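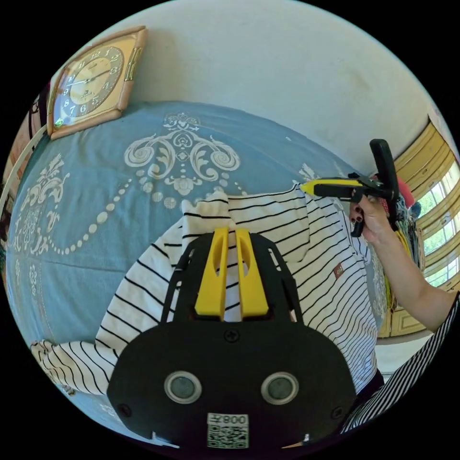 A striped garment on the bed, brown patch label toward one side.

Clothing swap returns in April, with a few changes

The spring clothing swap will be back in the ground floor hall at Kaltbridge in April. Doors open at 10 a.m. and close at 3 p.m. Entry is free for residents of Kaltbridge and Savar Street, and guests are welcome if they come with a resident.

Last fall 132 people came through the door and 500 pieces changed hands. That was more than the hall could handle well. The line for drop-off went out past the mailboxes by late morning, and a lot of good clothes sat in bags behind the tables until the last hour. Most of the changes below come from the comment cards people filled in on the way out.

Drop-off is now the evening before

Clothes will be taken in between 5 and 8 p.m. the evening before the swap, at the side entrance. There will be no drop-off on the day itself. If you can't make the evening, ask a neighbor to bring your bag, or leave it at the front office during office hours that week with your unit number on it.

You may bring up to 13 pieces. A pair of shoes counts as one piece, and so does a suit or a pajama set. Baby clothes smaller than 24 months don't count toward the limit. You will get one paper ticket for each piece accepted, and each ticket is good for one piece at the swap. Tickets from last fall are still good if you kept them.

What we take

Adult and children's clothing for any season, coats, shoes, belts, scarves, hats and bags. Everything should be washed and dry. Please check the pockets. Last time we found house keys, two transit cards and a retainer, and the keys are still at the front office.

We can't take underwear, used socks, swimwear, bike helmets, pillows or anything with pet hair that doesn't come off with a roller. Costumes are fine in the fall but not in the spring, when they don't move and we have to store them.

Small repairs are all right if you pin a note to the piece saying what it needs. "Missing second button" or "hem down in back" is enough. These go on their own rack and cost no ticket. The rack was nearly empty by noon last time, so don't throw out a decent pair of pants over a zipper.

Sorting before you come

A few people asked how to decide what to bring. The simplest way is to lay things out on a bed or a clean table in good light, one piece at a time, and look at both sides. Collars, cuffs and underarms are where wear shows first. Knits should be checked for small holes along the shoulder and near the side seams. Hold dark pants up to a window and look at the seat and the inner thigh.

If a size tag is missing or too faded to read, write the size on masking tape and stick it inside the neck or waistband. If you don't know the size, write the closest one you would wear yourself. Unmarked pieces went to the bottom of the pile last fall and hardly anyone picked them up.

Fold what you can. Coats, dresses and jackets can come on hangers, and you won't get the hangers back.

How the room will be set up

Women's clothing will be along the window wall, men's along the kitchen side, and children's in the middle on low tables. Shoes go on the stage steps. Each section will be sorted by size and not by type, which is how most people said they shop. The two changing booths will be in the coat room this time. They were too close to the door before and the curtain kept blowing open.

Strollers can be parked in the hallway. The elevator will be running, but please leave it for people who need it.

The first hour, from 10 to 11, is now limited to one bag per household. After 11 you can use as many tickets as you like. From 2 p.m. on no tickets are needed, and you can take whatever is left.

Mending table

The mending table will be open from 11 a.m. to 2 p.m. with two sewing machines, hand needles and a button jar. You can get help with buttons, simple hems and small tears. Zippers take too long to do on the day, but someone can show you whether yours needs replacing or only a new slider. We are short on black and navy thread, so if you have a spool at home you won't use, drop it off with your clothes.

Leftovers

There were 77 pieces left at closing last fall. The wearable ones will again go to the Wan Road clothing room, which has asked for men's winter coats and children's shoes in particular. Worn-out cotton will be cut up for rags for the building workshop. If you want a piece of yours back should it go unclaimed, pin your unit number to it and pick it up before 4 p.m.

Help needed

We need people for the drop-off evening, for two shifts during the swap and for cleanup. Shifts are two and a half hours. Helpers get five extra tickets each and can look through the racks for 15 minutes before the doors open. Teens can help if they are 14 or older, and the office can sign school service forms.

The sign-up sheet is on the board by the laundry room. You can also leave a note in the swap box at the front office with your name, unit number and the shift you want. We could also use three or four rolling racks for the weekend, and a full-length mirror to replace the one that cracked. Please label anything you lend.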